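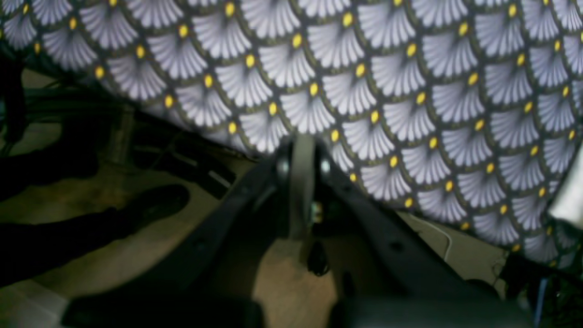
Garment handling from wrist-camera input: interim report to Cloltico on the second work package

The second work package asks whether a single policy, trained on demonstrations and given only wrist-camera images and joint positions, can pick up a garment from a soft surface without a fixed overhead camera. Work in this period was carried out at the Soltton laboratory by the group under Milovan Kneževič. The main technical risk named in the proposal was the covering cloth. A printed cover was chosen deliberately over a plain one, on the grounds that domestic surfaces are seldom plain. The fan print, with its dark outlines and a yellow dot at the base of each fan, gives a strong and regular texture, but the rows bend and tilt wherever the cloth drapes. A feature matcher that assumes a flat surface will therefore report wrong depths near a hanging hem, and this was the first fault we had to deal with.

Data collection

The collection target for the period was 2,000 demonstrations. The total held at the close of the period is 2,285, all recorded by teleoperation and all stored with synchronised joint positions, gripper opening and wrist images. Demonstrations in which the operator released the garment and started again were kept and labelled as recoveries. They were excluded from the first training run and included in the second, so that the effect of the recoveries could be measured separately.

Each demonstration is divided into approach, pinch, lift and release. The boundaries are set automatically from gripper opening and arm speed, and then checked by hand. The boundary between approach and pinch was the least reliable of these. Operators tend to close the gripper slowly when the cloth is thin, and the threshold inherited from the earlier rigid-object work placed the boundary too late. It has been replaced by a threshold on the rate of closing. The labels for the whole set have been regenerated, and the old ones are archived with the Drunmont release of the software.

Method

The policy predicts a short sequence of gripper poses and openings from the current image and the one before it. No depth sensor is used. In place of depth, the network has an auxiliary output which estimates whether the material between the fingertips belongs to the garment, to the cover or to both. Labels for this output were drawn by hand on a subset of the pinch images. 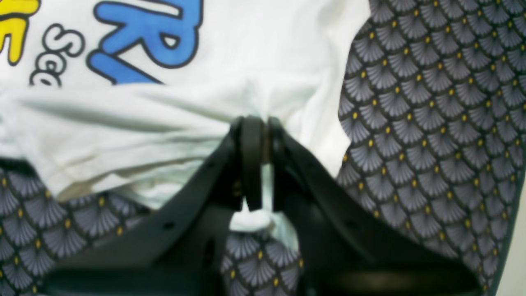 The auxiliary output matters most at the moment of closing. A correct pinch takes a fold of the garment and leaves the cover where it lies. When the cover is caught as well, the arm drags the whole surface on lifting, and every later image in the sequence is misleading. Printed T-shirts are a useful test here, as a shirt with large coloured lettering on white cloth and a cover with a repeated pattern both offer strong edges, and the policy cannot succeed simply by treating the more heavily marked region as the background. Folds in the shirt also break up the lettering, so that a letter seen whole in one demonstration may be seen only in part in the next.

Training used the same network and schedule for both runs. The only difference between them was the presence of the recovery demonstrations.

Results

The run without recoveries learned the approach and lift well. Its errors were concentrated in the pinch, and the most common was closing on the garment and the cover together near the lower hem. The run with recoveries made this error less often. It also reopened the gripper and tried again in cases where the first policy continued to lift. The improvement was clear on light shirts and weak on dark ones, where the auxiliary output often answered "both" when only the garment was held.

We do not regard the results on dark garments as sufficient to meet the acceptance test for the work package. Dark material close to the black fingers gives the camera very little contrast, and the hand-drawn labels for those images are themselves less consistent. Two labellers have been asked to repeat the dark-garment subset independently so that the disagreement can be reported as a figure in the final document.

Deviations from plan

The comparison with the Kelmendi controller was due in this period and has been moved to the next. The controller expects a calibrated overhead view, and adapting it to wrist images took longer than planned. The adaptation is complete, but no trials have been run. There is no change to the budget. Roughly 2 weeks of engineering time have been moved from documentation to the comparison.

Next period

Trials of the adapted controller will start first, using the same garments and the same cover as the policy trials. Collection will continue at a lower rate and will be limited to dark garments and to demonstrations begun close to a hem. The acceptance test is planned for December. We ask Cloltico to confirm before then whether a lift in which the cover moves but is not held should be counted as a failure, as the wording of the agreed test permits either reading.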